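Moving the last of the stuff to Pritholm

The house in Fasberg is empty now, or close enough. I handed over the keys in June and there is one shelf of paint cans in the garage that the new people said they would take. That leaves the storage unit, which I have been paying for since I first thought I was leaving, and which I finally cleared out over 2 trips.

I rented the unit from a place called Flarent. It was fine. The lock stuck, the lights were on a timer that was too short, and the price went up twice while I was there. I had been telling myself the things inside were worth keeping. Once I had the door open I could see that a lot of it was boxes I had packed without sorting, with other boxes inside them.

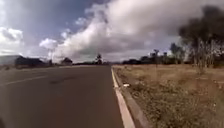
The drive is 268 miles each way and I did it with the radio off for most of the first leg. I used the time to decide what I was going to do about the books. I own far too many cookbooks for somebody who makes the same four dinners. I decided to keep the ones with stains in them and give away the clean ones, and that rule held up pretty well when I got to the boxes. The bread book stayed. The one on French sauces went.

Furniture was harder. The dining table came from my aunt and it does not fit the new kitchen - I measured twice and tried it anyway. It is in the spare room now with the leaves down, and I am using it as a desk. The bed frame I sold. The green armchair I should have sold, but I sat in it for a minute to rest and then I loaded it in the van.

I got quotes from movers before I decided to do it myself. The cheapest was Liyanage, who wanted $3000 for everything and could not give me a firm date. They were polite and answered the phone, so I would not warn anyone off them. I just could not see paying that much to move things I was going to give away at the other end.

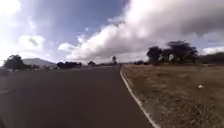
A few notes in case you are doing the same thing. Label the sides of boxes and leave the tops alone, because the tops disappear as soon as you stack anything. Keep the kettle and the phone charger in the front seat. Take the shelf pins out and tape them to the shelf they belong to. I skipped that last one and have been to the hardware store here three times.

Pritholm is quiet so far. The water tastes different and the grocery store closes at 8, which I have forgotten more than once. I still have the hallway to paint and a stack of boxes marked "desk" that I am fairly sure are mostly cables. I will get to those next, probably after I find the box cutter.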